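The Bed Test
How a small lab is teaching two arms to deal with pillows

It's 7 a.m. on a Saturday and Radka Begović is already arguing with a pillow. Well, with the model that's supposed to handle it. Coffee going cold. Two arms, one bed, and a method her team calls Stellance.

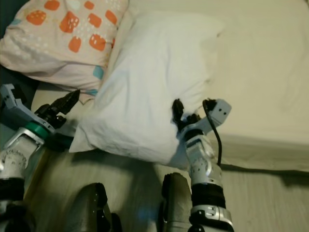
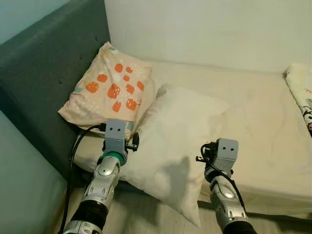 Two arms, two pillows: bed-making work with Stellance at the Ullgate lab.

Pillows are awful. No fixed shape, no handle, and the thing you grabbed a second ago has a different outline now. Most grasp planners want an edge. Crumpled cotton gives you forty fake ones.

So Stellance skips the edge. It guesses where the stuffing is – a rough lump map, redrawn every time a finger makes contact – and lets one arm press while the other goes looking for a grip. Press, look, grip. Sounds dumb. Works better then anything they'd tried.

The numbers, such as they are: 300 training demos, all done by hand in the lab. Pillow ends up where it should on 68 percent of tries. The older method, Coppens, got stuck in the low forties on the same bed. Training takes 5 hours.

What still goes wrong? Overlap. One pillow half on top of another and the lump map merges them, says Jamie Inskip, who wrote most of the contact code. "It thinks it's got one giant pillow. Then it pulls, and you get both."

Patterned cases help a bit. Plain white on a pale sheet, not so much.

Fallico, which pays for the work, wants hotel rooms eventualy. Begović wants duvets first. Trials on those start in November.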